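4. Setting up your Bitico wallet backup

I do this part slowly, with a pen and no phone nearby — you should too!

1. Open Bitico, tap Security, then Show recovery phrase.
2. Copy all 24 words onto paper, in order, and number them.
3. Tap Verify and type back the words it asks for.
4. Set your daily send limit (mine's $1,000).

Caution: never type the phrase into a website, even one that looks like ours.
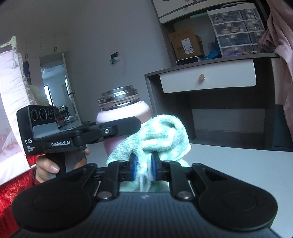
Green and white towel, held in a gripper.

Note: if Verify fails, go back to step 2 and check your spelling first.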